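Sitting Still for the Creek: a talk with Esperanza Mbeki

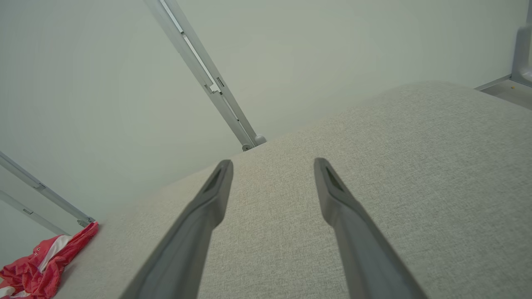 Kamlesh Upadhyay thinks the creek at Gurkcombe should have been fenced years ago, and he told me so before I had even met the woman I was there to write about. The cattle had got down to the water again over summer, he said, and there wasn't much point planting reeds if they were going to be eaten by April.

Esperanza Mbeki laughed when I passed this on. She has looked after the Gurkcombe wetland plantings for five years now, first on odd mornings and later as more or less her whole working life, and she has heard the fence argument from every side.

"Kamlesh is right about the cattle," she said, "but a fence right along the bank would go in the first decent flood. We tried a short bit at the Wundarham end and found it in a tree, wire and all. So what I'd like is a fence set well back, up on the dry ground, and a trough for the stock so they've no need to come down."

We talked for most of a morning, with a pot of tea and then a second one, and kept wandering off the subject in the nicest way. She grew up inland and didn't see a heron until she was nearly grown. Now she knows the local pair well enough to be cross with them. "They stand exactly where I've put the new sedge – every time. I've got 1,000 tube plants going in and they'll pick the same square metre to stand on."

The frogs are what she really likes to talk about. Two springs ago she and Quyên Khương started listening after dark at the old Sumampouw dam, 20 minutes at a time, writing down whatever called. The first few nights were nearly silent (apart from the road), and then there was rain and the whole place went off. "Quyên grabbed my arm so hard I had a bruise! You couldn't tell one call from the next. We wrote 'lots' on the sheet and went home very happy."

I asked about the willows, which are a sore point in the district. Plenty of people along the creek are fond of them, and Esperanza understands that, having eaten her lunch under one for years. She wants them taken out slowly, a few each winter, with native trees already up and growing beside them before the saw comes near. "If you clear the lot in one go you get bare bank and hot water, and the colour of that creek after a storm would make you weep."

And the money? Roughly 200 metres of set-back fencing is what she is hoping for to begin with, and she has a quote from Hendico folded up in the back of her diary. She hasn't asked anyone to pay for it yet. She wants to walk the line with Kamlesh first and let him tell her where she's got it wrong.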